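Ravham Home Folding Project: progress report to the Nustance fund
December – by Stamatia Stefanou
2 min read

You asked for a plain account of where the clothes-folding work stands. We have spent most of the period on knitwear, and I am less impressed with the totals than the Monton team seems to be.

The log shows 2,731 folds to date, of which 372 are sweaters. The larger number is mostly towels and T-shirts, which were never the hard part. I would ask you to read the sweater figure on its own and to ignore the combined one, even though it looks better on a chart.

The written method starts with the garment face-up on the bed, neckline toward the headboard and sleeves straight out to the sides. I have no quarrel with that step. Bulky cable knit can be laid out this way without much fuss, and the double bed gives enough room for full sleeves.
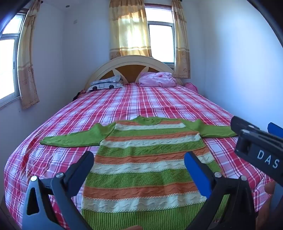 Striped cable-knit sweater laid out face-up, sleeves extended.

My doubts begin with the sleeves. The method says to bring each one in across the body and then fold from the hem, and it treats every sweater as if it were the same thickness. Thick knits don't stay where they are put. Kerr's notes call a fold "complete" once the garment is roughly a rectangle, which lets through a good many that I would do again.

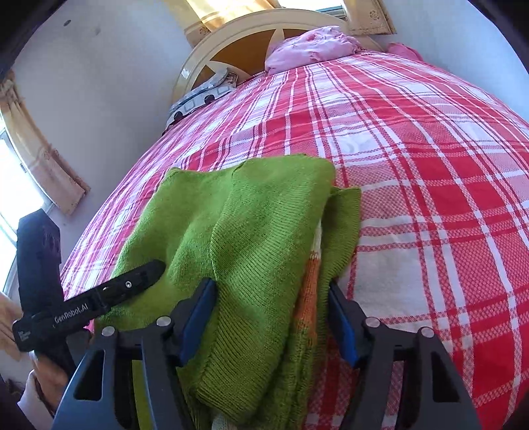 I went back through 30 folds marked complete and would have passed fewer than half. Loose flaps were the usual complaint, with uneven edges a distant second. Monton disputes this and says the standard was agreed at the start. It was – but it was agreed for towels.

For the next period I propose a separate standard for knitwear, with a flat stack and no part hanging over the side. The total will drop. I would also hold back the second payment to Monton until Kerr has rechecked the sweater log against it.

Related
Ravham: towels and bed linen, closing note
Kerr: what counts as a finished fold
Nustance fund reporting dates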